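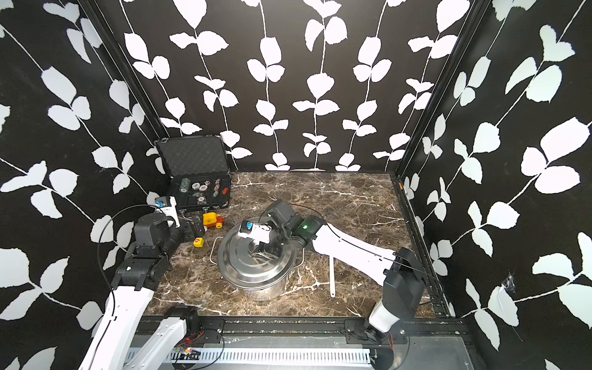 Terus 双臂控制与规划软件
Drivumley 设备目录 / 软件 / 控制、感知与规划
供应商：Jurnitz
许可形式：按工作站授权，一个授权管 2 条机械臂
本页撰写：Wanda Blackwood
库存状态：电子交付，收到订单后发授权文件

先说结论给赶时间的人：Terus 的规划器值得买，感知部分要打折听，任务编辑器看你团队里有没有人愿意忍。Jurnitz 给我们的宣传册上写着“开箱即可理解任意桌面”，这句话我们没有搬到本页来。

产品概述

Terus 是一套跑在 Linux 工作站上的软件，把两条桌面机械臂的控制、避碰规划、腕部相机标定和任务回放放在同一个界面里。它不含硬件，不含相机，也不含那台你以为会随软件一起送来的工控机（每个季度都有人来问，所以写在这里）。

软件由四个模块组成，可以分开装，授权不分开卖：

Terus Control：底层控制循环、关节限位、力矩限制、急停联动
Terus Plan：双臂轨迹规划和避碰
Terus See：腕部相机与固定相机的标定、物体位姿估计，内核用的是 Paulík 位姿库
Terus Bench：任务编辑、录制、回放、日志

我们卖过的客户里，真正四个模块都在用的不多。多数人用 Control 和 Plan，感知接自己的，Bench 只拿来看日志。如果你也打算这么用，请把价格按这个用法重新算一遍再决定。

适用场合

小型封闭工位，两条臂从同一条前梁上伸进来，夹爪上各带一个相机，桌上放些日常物件：带盖的锅、打开的箱子、积木、玩具车之类。Terus 的默认参数明显是照这种工位调的，换到大行程的落地机械臂上也能跑，但速度和加速度的默认值会让你觉得它在犯困。

不适用的场合也讲一下。传送带跟踪没有。移动底盘没有。人机共享空间的安全功能，软件里有一个叫“协作模式”的开关，它只降低速度上限，不构成任何安全认证，请不要拿它去应付安全审查。

控制（Terus Control）

这一块没什么可挑的。每条臂按 6 个关节建模，关节限位、速度、力矩都可以单独设，改完要重启控制进程才生效。文档说“热更新”，我们试的时候热更新的只有界面上的数字，手臂该怎么动还怎么动，重启之后才听话。供应商回复说这是预期行为。那就请把文档改了。

急停联动做得老实。一条臂触发急停，另一条同时减速停住，保持夹爪的夹持力不变。这一点我们很在意，因为有的同类软件会顺手把夹爪松开，夹着的东西就掉了。夹爪断电后的行为由硬件决定，Terus 管不着。

力控只有最基础的：沿工具坐标系一个方向设接触力上限，超过就停或者退回。拿来做按住盖子、顺着边沿找把手这类动作够用。想做插孔装配的，请去看别的软件。

线缆问题软件帮不上。臂上外挂的相机线如果弯成一个大弧，Terus 的碰撞模型里是没有它的。可以手动加一个粗圆柱代替，代价是规划器会变得保守，有些角度它干脆不走了。我们的建议是先理线，再建模。

规划（Terus Plan）

值钱的是这个模块。两条臂放在一起规划，不是一条走完另一条再走，也没有用一堵看不见的墙把工作区切成左右两半。一条臂压在桌子中间的锅盖上，另一条伸到左后角的箱子那边，这种姿态下两只前臂的间距由规划器实时检查，间距阈值可以自己设。

好的地方：
同一个起点和终点，重复规划出来的轨迹基本一致，调试时不用猜。
规划失败会告诉你是哪两个连杆冲突，界面里标红。
可以给某一条臂设优先，另一条让路。

不好的地方：
障碍物要么是从固定相机建的点云，要么是你自己画的盒子。从点云建出来的墙面会起毛刺，手臂离墙还远就开始绕路。我们最后把三面墙全部手动画成平板，点云只留桌面以上的部分，问题就没有了。宣传册里当然没有这一步。
打开的箱盖要当成障碍物单独处理。箱盖竖着靠在后墙上时，规划器把它和墙并成一块；一旦盖子位置变了，模型不会自己更新，要手动触发重扫。
规划时间看配置。供应商给的数字是在他们自己的机器上测的，没有写明处理器型号，我们不转载。

感知（Terus See）

请仔细看这一节，退货咨询大多出在这里。

Terus See 自己写的部分其实不多，主要是标定流程和界面，位姿估计来自 Paulík 位姿库。标定流程很好，每个腕部相机 15 分钟做完，步骤清楚，做错了会让你重做那一步，不用从头来。对标定结果的误差报告也诚实，会把各个姿态下的残差都列出来。

位姿估计就看物体了。积木、玩具车这种颜色鲜明、形状规整的小件，识别稳定。我们有意见的是下面几类：

反光金属。抛光的不锈钢圆顶锅盖，上面一圈一圈的反光会跟着相机走，腕部相机越靠近，估计出来的盖子中心越飘。Jurnitz 的说法是“已支持金属表面”。我们的说法是，请用固定相机定锅的位置，近处的最后一段靠接触力去找。

细把手。弯成环的金属丝把手在深度图里经常是断的，有时候整个消失。能用，但要自己写抓取点，别指望自动生成。

花纹背景。墙上是黑底白叶的藤蔓壁纸，桌面是深棕色带白纹的大理石花样，这样的工位对分割算法很不客气。白色的长条物件放在有白纹的桌面上，分割边界会顺着纹路跑出去一截。换成素色背景当然好得多，不过要测一套感知软件行不行，拿素色背景测等于没测，所以我们宁可用花的。壁纸低处有破口或起皱的地方，偶尔也会被当成一个物体，画个遮罩屏蔽掉即可。

堆叠薄片。筹码摞成一摞时，软件倾向于当成一个圆柱；单片平放在箱子里时，高度太小，容易和托盘混在一起。需要逐片抓取的客户请先做试验，不要先付款。

自带物体库有 54 个模型。听起来不少，翻一遍就会发现其中有好些是同一个杯子换了颜色。导入自己的网格模型没有数量限制，这一条比自带的库有用得多。

任务编辑与日志（Terus Bench）

Bench 用节点图编排任务。简单任务画起来很快，任务一长，图就变成一盘面条，缩放时节点上的字还会糊。没有撤销到任意一步的功能，只有逐步撤销，关掉窗口就清空。请勤存盘。

节点图可以导出成文本，文本也可以导回来，但注释会丢。我们问过什么时候修，答复是“已列入路线图”。路线图我们没有见到。

回放功能不错：关节数据、两路腕部图像、夹爪开合在同一条时间轴上，可以单帧拖动。排查“为什么刚才那一下没夹住”非常省事。日志格式公开，用 Python 就能读，不需要授权。哪怕你以后不再续费，旧日志也还能打开，这在同类产品里并不常见，该夸的我们夸。

关于“智能任务理解”：Bench 里有一个输入框，可以打一句话，软件生成节点图。短句能生成像样的骨架，参数大多要重填。句子里一旦出现“先……等那边好了再……”，左右臂的等待关系就经常接反。本功能默认关闭，我们建议保持关闭，至少在手臂通电的时候。

系统要求

操作系统：Linux，实时内核。没有 Windows 版，虚拟机里能装，控制循环会抖，不要这样用。
显卡：只有 Terus See 需要。只用 Control 和 Plan 的可以不装独立显卡。
机械臂：每条臂需要供应商提供的驱动文件。下单前请把型号发给我们核对，“兼容列表正在扩充”不等于你手上那款已经在里面。
相机：通用的 USB 深度相机可用。腕部相机和固定相机请不要挤在同一个 USB 控制器上，会丢帧，而且软件不报警。
网络：激活时要联网，之后可以离线运行。升级需要再次联网。

包装内容

授权文件一份
安装镜像下载链接
快速入门手册（英文，中文译本由我们提供，错漏请来信）
两套标定板的打印文件，需自行打印并贴在平整的硬板上

不含：机械臂、夹爪、相机、工作站、支架、线缆、现场安装。

升级与支持

授权包含一年内的升级。过期后软件继续能用，停在当时的版本。技术支持由 Jurnitz 提供，工单用英文，回复速度一般，回复质量要看轮到谁。控制和规划方面的问题通常能得到有用的答案，感知方面的问题多半会先请你“改善照明条件”。

由我们经手的订单，安装阶段的问题可以直接找我们，我们装过，也装坏过。

六月的版本改了位姿输出的坐标系定义，从相机坐标系改成了基座坐标系，更新说明里只用一行字带过。从旧版升上来的客户请务必先在仿真里跑一遍，再让手臂动。

常被问到的事

试用版能试出什么？
试用版功能完整，但每次运行有时限，到时控制循环平稳停止。够你验证驱动和标定，也够你把自己最难抓的那件东西拿来试。请一定拿最难的试。

一个授权能不能装在两台工作站上，一台跑控制，一台跑感知？
可以，但第二台要另外申请附属授权，不收费，申请表在供应商那边。漏了这一步，感知模块会在启动时无声退出。

只有一条臂能用吗？
能用，价格不减。只有一条臂的话，规划这一块的长处用不上，我们会劝你看看开源方案。

可以接自己训练的策略吗？
可以。Control 提供关节目标的外部输入口，限位和避碰检查可以保留。保留避碰检查会带来延迟，高频输出的策略会被它拖慢，客户通常在调试期开着，跑顺之后只留限位。是否关掉由你们自己的安全负责人决定，我们不提供建议。

能退吗？
未激活的授权可以退。激活之后不退，所以才反复请各位先用试用版。

询价

请在询价单里写明机械臂型号、相机型号、工作站显卡，以及打算抓的物体。最后一项可以附照片。写“各种物体”的询价单，我们会退回来请你重写。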